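From the Fleet Desk: changes to your fuel and charge cards this November

Hello again from all of us at Larkmont. It has been a busy stretch since the last newsletter, and I owe quite a few of you a phone call (you know who you are, and I promise I'm working my way down the list!). In the meantime I wanted to set out what is happening with the Birolness card, as the questions have been coming in thick and fast and it seemed kinder to answer them all in one spot.

The short version is that your drivers can now use the one card for petrol, diesel and public charging. Until now, those of you with a couple of electric vans in the yard have had to carry a second card from Mahasneh for the chargers, with its own statement, its own PIN and its own way of spelling your business name. I've heard from more than one bookkeeper that matching the two sets of paperwork was eating up a good part of their evening, and I have every sympathy. From November the charging sessions will show up on your ordinary Birolness statement, listed by vehicle, with the kilowatt hours in the column where the litres would normally go.

You don't need to order new cards. The ones in your drivers' wallets will be switched over from our end, and the PIN stays as it is. If a card is due to expire in the next little while, the replacement will arrive already set up, in the same plain envelope as always, so please do keep an eye on the mail and don't let it go in the recycling with the catalogues.

A word on limits, as this is where most of the calls come from. Every card starts with a daily limit of $200, and that hasn't changed. For a tradie in a ute that's generally plenty. For anyone running the bigger trucks it can be a nuisance, and a driver stuck at the pump at five in the morning with a declined card isn't going to be in a good mood with either of us. You can raise the limit on a single card up to $800 a day through the account page, under Card Controls, and it takes effect straight away. You can also set a lower one, and a few of you have done that for pool vehicles that only ever potter around town.
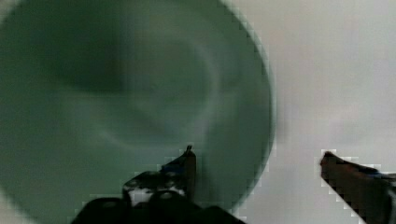
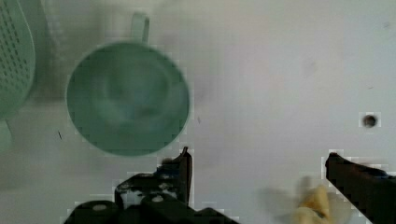
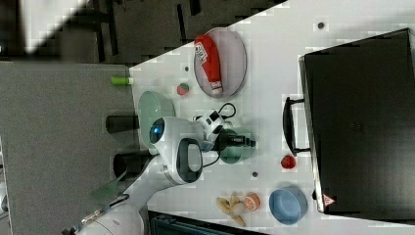

Can I stop a driver's card being used for snacks and drinks in the shop?
Each card can be set to Fuel Only, Fuel and Vehicle, or Open, and the first two will decline anything from the shop shelves. Fuel and Vehicle still allows oil, coolant, wiper blades and a car wash. The setting belongs to the card and not to the whole account, so you can leave it Open for a driver who is away overnight and keep the rest on Fuel Only.

Moving along to odometer readings, which I know are nobody's favourite subject. When a driver fills up, the terminal asks for the kilometres, and I'm afraid a fair number of people are still typing in whatever gets them out of the servo quickest. I had one report across my desk with a small hatchback that had apparently gone backwards between two fills. The fuel economy figures in your monthly report are only as good as those readings, and the service reminders come off them too, so it would be lovely if you could have a friendly word at your next toolbox meeting. If a wrong reading has already gone through, you have 45 days to correct it on the account page before the report locks.

We've also had the new Brotthorpe depot site come on board, and I'm very pleased about it. There are high-flow diesel lanes around the back with proper room to swing a trailer, and it's open through the night. Enter from the side road and follow the signs for heavy vehicles, as the front entrance has a low canopy and you will not enjoy meeting it. With Brotthorpe added, there are now 42 sites on the discount list, and the updated list is on the account page if you'd like to print a copy for the glovebox.

Finally, a big welcome to Réjean Fraser, who has joined us to look after accounts with mixed fleets. Réjean spent years organising delivery runs before he came across to our side of the counter, and he is very patient with spreadsheets. If you're weighing up your first electric van and would like someone to go through the running costs with you, ask for him when you ring. He's in from seven most mornings and likes an early call.

Lost or stolen cards should still be reported by phone on the number printed on your statement, at any hour of the day or night. Please don't email those through, as the inbox isn't watched after five.

Safe travels, everyone, and do mind the kangaroos at dusk.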